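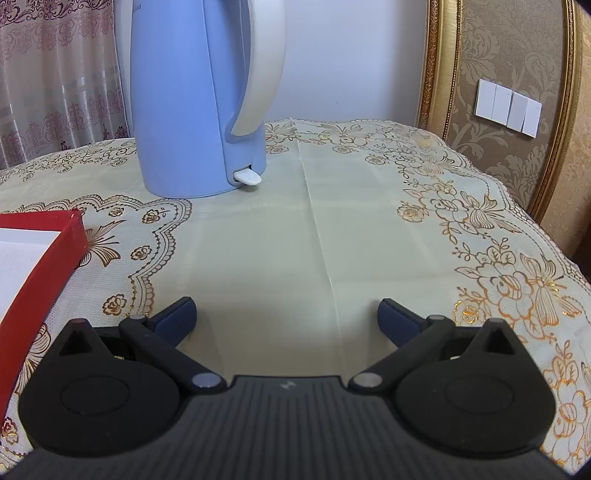
Tokdale Families, transcribed names file
Data card, revised 28th September

What is in it
1383 rows, one per person, copied from the Tokdale parish lists and the burial cards for the Ngata side cemetery. Kiri Sutcliffe typed the parish part. Wendelin Gruber typed the cards and checked the parish part against a second film.

What it is worth
Less than the row count suggests. Birth years were mostly worked out backward from an age at death, and ages at death in Tokdale have a way of ending in zero or five. Treat any year marked "calc" as a guess. I would not hang a family line on one.

Spelling
Kept as written. The Sostness family shows up under four spellings, and I am not convinced they are all one family. The old typescript says they are, but gives no source. The column "linked_to" repeats its claims so you can argue with them.

Known problems
74 rows have no first name. The marriage pages are missing for most of one decade. Around 200 rows may be the same people entered twice, and I have left them alone until somebody shows me a record that settles it.

Columns
row_id, surname, given, birth_year, birth_note, burial_plot, source_page, linked_to

Fixes
Send a page reference with any correction. "Grandma always said" goes in the notes column. The next revision is planned for March.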